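木立を見おろす部屋で

八月の午後、まだ日ざしの強い二時すぎに、Zorenの公開見学日を訪ねました。受付で名札を受けとり、階段をゆっくり上がっていくと、廊下の先から小さなモーターの音が聞こえてきて、それだけでもう、なんだか遠足に来た子どものような気分になってしまうのです。

案内してくださったのは、ロジーヌ・ミレさん。もとは時計の修理をしていたそうで、関節の話になると止まりません(こちらもつい聞き入ってしまい、次の組を待たせてしまいました)。見学は一組最大5人まで。この日の参加者は全部で61人だったと、あとで教えてもらいました。

「コップは軽いでしょう。軽いものほど、つかむ力の加減がむずかしいんですよ」とミレさん。操作を受けもつガエタン・タンギーさんは口数の少ない方で、それでも隣の男の子に「指、二本だけなの?」と聞かれると、自分の親指と人さし指を合わせて、にっこり見せてくれました。

課題は、段ボールを敷いた台の上で紙コップを扱うこと。窓の外には緑がこんもりと茂り、横断歩道まで見えて、研究の場というより、どなたかのお宅の居間にお邪魔しているような心地がします。
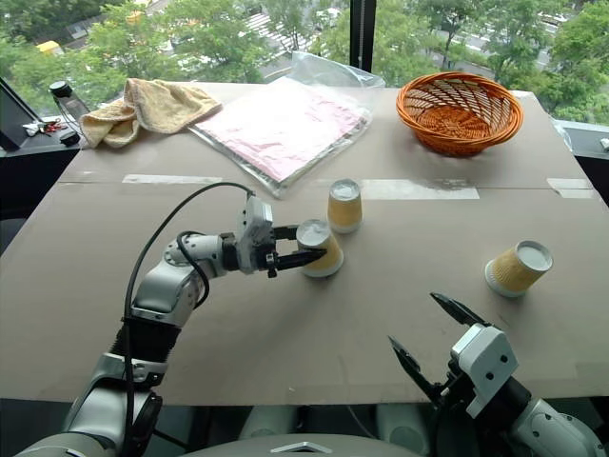
伏せた紙コップを黒い指先ではさむ左のアーム。右のアームは指を開いている。

帰りぎわ、練習の記録帳を見せていただくと、最後の行の番号は1,119。次の公開は秋になるそうで、今度は姪を連れてこようと、坂道を下りながらもう決めていました。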